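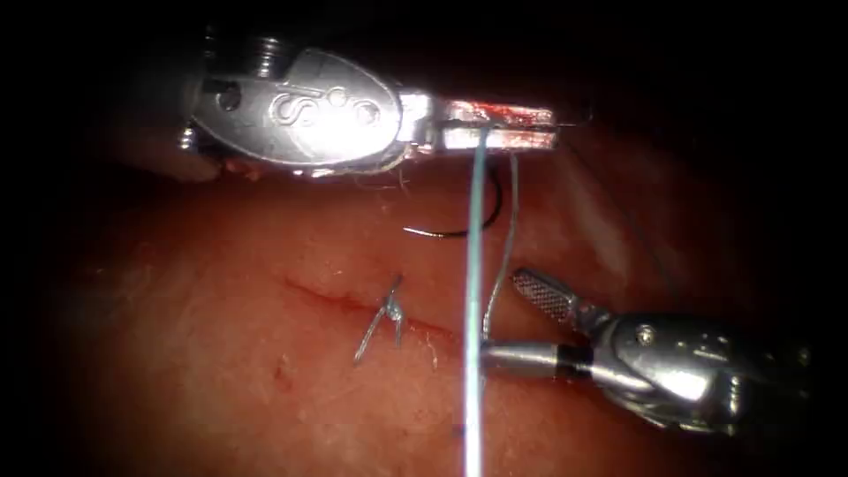
Thread: Needle handling rules for robotic suturing, please comment

hforsberg
Draft for the Bakke skills lab, October 2020. Three rules so far:
1. Needle stays in view whenever a driver is holding it.
2. Grasper takes the thread or the tissue edge, never the needle point.
3. Cut tails before starting the next stitch.
Holger Forsberg

trulon_fan
Rule 3 is too strict. On a long row I leave the tails and trim at the end.

grillham2
Disagree. Long tails get picked up with the working thread. Look at the row on the left in this one — short ends, and the long gray strand runs clear beside them.

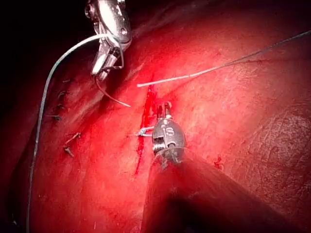 Re: Needle handling rules for robotic suturing, please comment

trulon_fan
Fine for a short row. I still want "should" in rule 3. Rule 1 I'd keep as "must."

astix_user
Same here. Add a line on thread length too, our sheet has none.

hforsberg
OK, "should" in rule 3. Thread length goes in as rule 4, send me your wording.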